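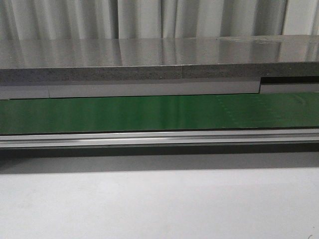

A pale curtain and a glossy grey tabletop.

Why I still believe in the small local lender

I joined the Plundwood credit union with a deposit of £300 and a fair amount of doubt. I had banked with the same high street name since school and saw no great reason to stop. Four years on I've become the sort of person who brings up savings rates at dinner, and I'm not sorry!

What won me over was how lending decisions get made. When I asked for a loan to replace my boiler, I sat down with Diane Boychuk, who wanted to know what I earned, what I spent and whether the quote I'd been given was any good (it wasn't, and she told me so). My credit score came into it, but it didn't end the conversation. I had an answer in two days and paid £171 a month until it was cleared.

Plundwood has 3,578 members. That sounds tiny beside any bank you could name, and people in finance love to say that small lenders can't spread their risk, can't afford decent software and will all be swallowed up in the end. Some of that is fair. The app is slow, the opening hours are a nuisance, and I once waited most of a lunch break for a password reset. I would like all of that fixed, please.

But look at what the money does! Last year 2,176 loans went out, many of them too small for a bank to bother with: a fridge, a car repair, a deposit on a rented flat. People who would otherwise have gone to a doorstep lender borrowed at a rate they could manage, and the interest stayed in the area. I find that thrilling — far more so than another card in a bright colour.

So I'd like to see councils and larger employers do much more. Payroll saving is the obvious place to start. McIntyre, where my sister works, lets staff put part of their wages straight into a credit union account, and she has built up a proper cushion for the first time in her life. It takes one form. Why on earth isn't every big employer doing it?

Our annual meeting is in February, online this time, and there's a vote on sharing back-office systems with two neighbouring credit unions. I'll be voting yes, and I hope other members log in and do the same — even if it means another password reset.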